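Ticket 297: Budget request for second pair of hand-held grippers, plus replacement tips
Opened by Precious Kekana, Brikenville office. Queue: Equipment and purchasing. Status: Waiting on supplier
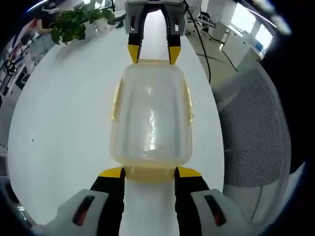
Attachment 1: large clear box on the white table, one gripper at each end, yellow tips on the rim.

Precious Kekana wrote:
Hello all, and sorry in advance for the length of this one, I have tried to put everything in a single ticket so that Berhanu doesn't have to chase me round the building for it again!

We are due to send our equipment list for the new half-year by the end of October and I would like to get the grippers settled before we do anything about the arm. At present we have one pair, bought from Lovance, and it is shared between the container handling work and Na-rae's small parts work. In practice that means one of us is always waiting. I'd like to ask for:

- a second pair of hand-held grippers, same model as the first
- 16 spare fingertips in yellow
- longer cables, if Lovance do them

The big boxes are where we feel it most. With a container that size you want to take hold of both ends, so both grippers are tied up for the whole session and there is nothing left over for anybody else. I have also put in for 200 in the consumables line for tips, which I know is more than last time. Please shout if that looks silly.

Berhanu Jemal wrote:
Thank you Precious, very thorough as ever. It doesn't look silly to me, but I do have a few questions before I put it in front of Impi.

Is the waiting a matter of kit or of the timetable? I ask kindly, having been caught out by this with the label printers. Could the small parts work move to the mornings? And what is wrong with the tips we've got? I thought we had a bag of them somewhere.

Could you also say whether the second pair would still earn its keep once we have the arm from Kauppinen. I'd hate for us to buy something lovely in the autumn and have it in a cupboard by spring.

Precious Kekana wrote:
All fair! Taking them in order.

Timetable: we tried mornings for Na-rae, and it did help for a bit, but she needs the table as well and so do we, and clearing down between the two eats most of an hour.

Tips: the bag is real and I have found it (bottom drawer, under the cable ties), but those are the old flat ones for the previous grippers and they won't go on these. The ones in use are angled at the end. They do the rim of a box very nicely when new, but the surface goes shiny and then the plastic starts to slide, and a big smooth box with nothing much to hold but its rim is about the worst thing you could ask of a tired tip.

The arm: yes, I think so. We would carry on collecting by hand for anything new, and the arm would only come in once we are happy with the task.

Na-rae Yeon wrote:
Just adding my voice, as I'm the other half of the queue. I'd be very glad of a second pair. If the money only stretches so far then please do the tips first, and I'll happily go on sharing a while longer. Could we also ask about the cables? The black ones run down to the floor, and I'd like enough slack to take them round behind the table instead of past the chairs.

Impi Vuorinen wrote:
I have read the whole thread with a cup of tea and I'm content with it in principle. Two conditions, if I may. I'd like one quote from Lovance and one from Pliven, even if we all know which way it will go, and I'd like the second pair listed separately from the arm so that a delay on one doesn't hold up the other. Tips can be ordered now from consumables, no need to wait for me.

Berhanu Jemal wrote:
Lovely, thank you Impi. Tips ordered this afternoon. Lovance have asked whether we want the cables made up to a particular length, so Precious, could you and Na-rae take a tape measure to the room and let me know? Pliven have acknowledged the enquiry but not priced it yet.

I've split the arm off into its own ticket and moved this one to Waiting on supplier. I'll give Pliven a ring if there's nothing in by Sunday.

Precious Kekana wrote:
Will measure first thing tomorrow, before anybody needs the table. Thank you both!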